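Workshop Tips: Care of Small Pivoted Tools
Josefina Espinoza
Aug 1, 2023

Small pliers, snips, tweezers and scissors usually go stiff at the pivot first. Dust packs into the joint, old oil thickens around it, and the jaws stop meeting squarely. The steps below apply to plain steel tools with a pin or rivet. Screw joints can be taken apart and are covered on a separate page.

Checking the jaws

Close the tool under a bright lamp and look along the seam. The two halves should meet at the tip first, then along the full length as pressure increases. Light showing near the tip means a bent jaw or a worn pin. Do not file the faces until the pin has been checked for side play.
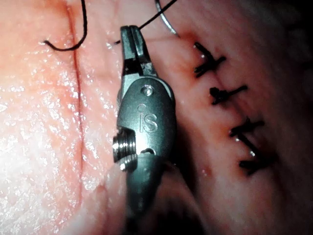 Narrow metal jaws, closed, with a thin seam down the middle.

Cleaning the joint

Open the tool fully and stand it in warm water with a little dish soap for 30 minutes. Work the handles several times during the soak. Brush the joint from both sides with an old toothbrush, rinse, and dry with a lint-free cloth. Leave the tool open overnight on a rack. Tools with wooden grips are wiped down only, never soaked.

Light rust comes off with 3000 grit paper and a drop of oil. Stroke along the length of the jaw. Keep the paper away from cutting edges.

Oiling

Put one drop of light machine oil on each side of the pivot, two in total. Open and close the tool until the oil runs clear, then wipe off the excess. Cooking oil turns gummy and should not be used.

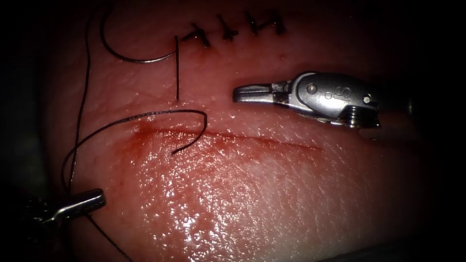 Can a loose rivet be tightened at home?
Usually, if the play is slight. Rest the rivet head on a steel block and tap the other end lightly with a small ball-peen hammer, testing the movement after each tap. A rivet that has worn oval has to be replaced.

Storage

Hang tools or lay them flat in a lined drawer, jaws closed. Oil again in May, before the humid months.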